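Why do metal bins get scratched?

Have you ever looked inside a big metal bin in a workshop or a factory? The outside may look quite smart. The inside is often covered in marks.

Many bins like this are made from sheet metal. Sheet metal is metal that has been rolled out flat and thin, a bit like pastry. A worker cuts the sheet to size, bends it and joins the edges to make a box. Leave the top open and you have a bin that is easy to fill and easy to empty.

Small parts go in and out of a bin all day long. Each time a part drops, it can make a tiny mark. When it slides across the floor of the bin, it can leave a line. One mark is hard to see. After months of work, there are so many that they join up into patches.

Kirsty Cartwright looks after the storage bins at a parts works called Jakik. "The sides last well," she says. "The floor gets most of the knocks, because everything lands there."

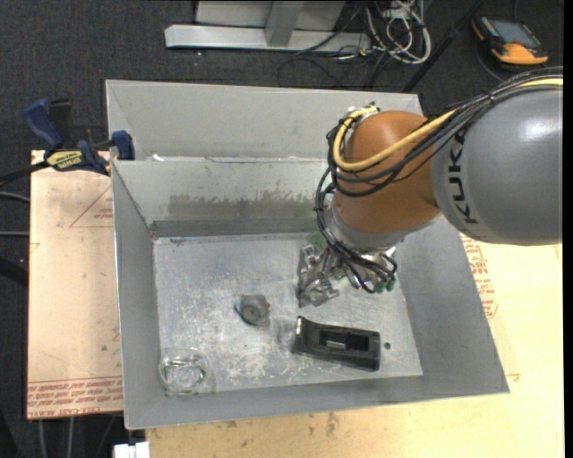
A large metal bin with a divider. Look for the whitish scratches on the floor.

What is a divider?

A divider is a panel that stands up inside a bin and splits it into separate spaces. The spaces do not have to be the same size. One can be narrow and the other wide. Each space is called a compartment.

Dividers are handy when two sorts of things need to be kept apart. They can pick up marks too, when things rub against them.

Does a scratch matter?

Most scratches do no harm. A deep one can be a problem on steel, which rusts if air and water reach it. Some steel has a coat of zinc to protect it. Zinc is another metal, and it is a silvery gray or dull grey colour.

At Jakik, the bins are checked every December. Last time Kirsty and her workmate Ewan Te Moana checked 81 bins, and 3 needed mending.

Try it yourself

You will need an old baking tin (ask first), a coin and a torch.

1. Turn off the light and shine the torch across the tin from one side.
2. Look for lines and patches.
3. Slide the coin across the bottom and look again.

Can you find the new mark?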